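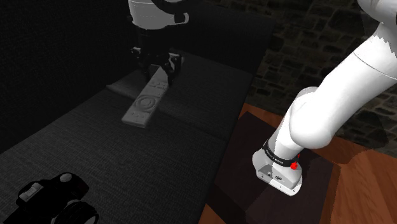
El salón simulado: brazo blanco sobre la mesita, mando a distancia en el sofá. Prueba con la pinza Pallilau.

11 de enero de 2019

Semana rara. Vuelta de vacaciones, el ordenador actualizándose dos días seguidos y yo con la comparativa de pinzas a medias desde septiembre. Así que voy rápido, apunto lo que tengo y ya lo ordenaré (no lo ordenaré).

Para quien llegue nuevo: llevo meses probando en simulación pinzas para el mismo brazo, a ver cuál me compro de verdad. El presupuesto no da para equivocarse. Candidatas: la Dallus, la Pallilau y la Radulović de tres dedos. Todo sobre el controlador Climlow, que es el que ya tengo pagado y con el que me peleo casi todas las noches.

Lo que les pido es una tontería. Coger un mando de televisión del sofá y dejarlo en la mesita. Nada más. Pero un mando es plano, largo, está sobre tela blanda, y según cómo caiga queda en diagonal respecto a todo. Para una pinza paralela es bastante puñetero. Si bajas poco, resbala. Si bajas mucho, te clavas en el cojín y el motor de física se vuelve loco.

Hice 248 intentos por pinza. Iban a ser 200 pero dejé el script corriendo por la noche y me pasé, y luego me dio pena tirar los que sobraban.

Dallus primero. Rápida, cierra con ganas, el modelo viene bien hecho y se importa a la primera. El problema son las puntas, demasiado gordas para meterse por los lados del mando sin hundir el cojín. Acabé subiendo la rigidez de la tela y entonces funcionaba de maravilla, claro, pero eso es hacer trampas. Mi sofá de casa no es de cemento. Con la rigidez buena, muchos fallos tontos. Se le escapa hacia un lado y lo empuja hasta el respaldo, y de ahí ya no lo saca nadie.

Pallilau. La que más me ha gustado, lo digo ya. Dedos finos, carrera de sobra, y la carcasa es compacta, así que se acerca mucho a la mesa sin que salte la alarma de colisión. Esto último me importa mas de lo que pensaba: al soltar el mando quiero bajar hasta casi tocar, porque si lo sueltas de alto rebota y se va al suelo. Con la Dallus tenía que dejar un margen de 8 centímetros para que el planificador no protestara. Con esta, bastante menos. Contras: la documentación. Dos páginas, una de ellas es la portada.

Radulović. Preciosa. Cara. Los tres dedos están pensados para cosas redondas y con el mando se lía, coge con dos y el tercero estorba. Con la cámara de fotos que tengo también por el sofá se apaña mejor, la agarra por el objetivo y sube bastante estable – pero yo no necesito mover cámaras. Descartada, con dolor.

Cosas que me han hecho perder el tiempo, por si a alguien le sirve:

El Climlow interpreta la apertura de la pinza al revés según el perfil que cargues. Al revés. Cero es cerrado en uno y abierto en el otro. Una tarde entera mirando un brazo que llegaba perfecto, cerraba en el aire y abría encima del mando. No está en el manual, o yo no lo he encontrado.

Las sombras. Con la luz que puse, la parte izquierda del sofá se queda casi negra, y el detector de objetos ahí no ve nada. En la zona clara el mando gris destaca bien sobre la tela oscura y no hay drama. He bajado la sombra en una copia de la escena pero prefiero seguir probando en la difícil, que mi salón en enero es exactamente así de tenebroso.

El segundo robot. El de patas negras, encima del cojín. Tapa un extremo del mando con las patas y eso cambia mucho el agarre: la estimación de pose cree que el mando es mas corto y te coloca el centro donde no es. La Pallilau lo perdona algo si limitas el agarre a la parte de la rueda de navegación, que queda a la vista. La Dallus no perdona nada.

Y los guardados automáticos, que cada 3 minutos me congelaban la simulación. Desactivados. Ya perderé algo y me acordaré de esta frase.

Conclusión provisional, muy provisional: voy a por la Pallilau. Me falta repetir los intentos con el mando girado, boca abajo, y con otra velocidad de cierre, que la dejé por defecto en las tres y seguro que a la Dallus la perjudica. También quiero probar a frenar el codo en el último tramo, que ahora la muñeca llega con un meneo feo.

Si alguien ha usado la Pallilau real con el Climlow, comentario por favor. Sobre todo lo del cable, no sé si hay que comprar el adaptador aparte o viene en la caja. He preguntado a la tienda y silencio.

Subo los scripts el finde, cuando quite las rutas absolutas y un par de tacos de los comentarios.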